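Residency diary, Sostbridge House
February, second week

The House opened to the translation residents at eight in the morning. Four desks had been allocated in the east reading room and a fifth in the former linen room, which remains cold until noon. The resident working from Spanish accepted the fifth desk and was provided with a second lamp and a rug from the upper landing.

The principal business of the week is the Mornetberg correspondence, of which 1160 letters are held by the House. The greater part concerns the lease of grazing land and the repair of a chapel roof. The residents have been asked to prepare a plain English text of the first portion, numbered 1 to 286, and to leave the question of notes until the text is settled. It was agreed at the opening meeting that place names would be kept in the form used by the writer, even where the same village is spelt three ways in a single letter.

A difficulty arose before eleven. Letter 89 refers to a measure of grain by a word which none of the residents had met before. The dictionary held in the reading room gives it as a unit of cloth. The resident working from German considered it a slip of the pen, and the others were inclined to wait for a second instance. The word has been left in the original and marked in pencil.

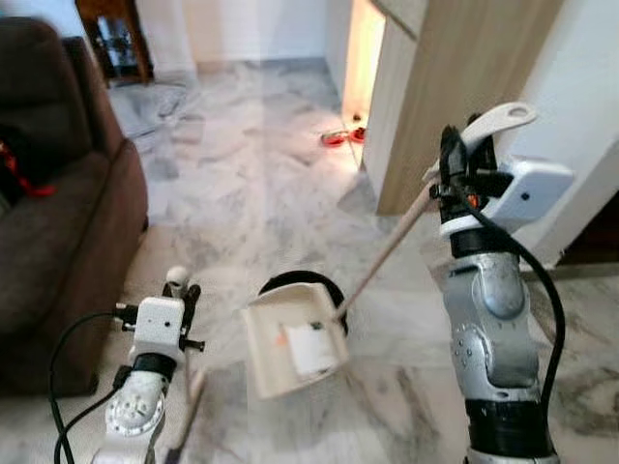
The afternoon was given over to reading aloud. This practice was introduced last year and has been retained, although opinion on it remains divided. Each resident reads one page of finished translation and one page which has given trouble. The page from the Cifuentes papers was heard with particular attention. It describes a funeral procession delayed by snow, and the translator has kept the long sentences of the original without allowing them to become heavy. There was some discussion of whether "bearers" or "carriers" was the better word. The writer of this diary preferred "bearers" and continues to do so.

Tea was served at four. The urn is slow and should be switched on at three.

The evening brought a matter of administration. The agreement with the Dollinus Press allows for a printed selection of no more than 292 pages, including the introduction and the index. At the present rate the text alone will exceed that limit, and a shorter selection will have to be made. It is proposed that the letters on the chapel roof be kept together, as they form a continuous account from the first leak to the final bill, and that most of the grazing letters be given in summary. The resident who has spent three weeks on the grazing letters received the proposal with courtesy and asked for it to be put in writing.

The selection should not be made on grounds of liveliness alone. A dull letter about a boundary wall may explain the tone of a sharp one written a month later. The House has in the past been too ready to print the sharp letter by itself.

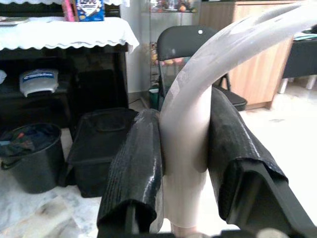

Matters carried forward

The reading room will open at half past eight tomorrow. Letters 90 to 104 are to be distributed before breakfast. The pencil marks in letter 89 are not to be rubbed out. An enquiry regarding the unit of grain will be sent to the archive at Mornetberg, with a copy of the line in question. The proposal on the grazing letters is to be typed and placed on each desk.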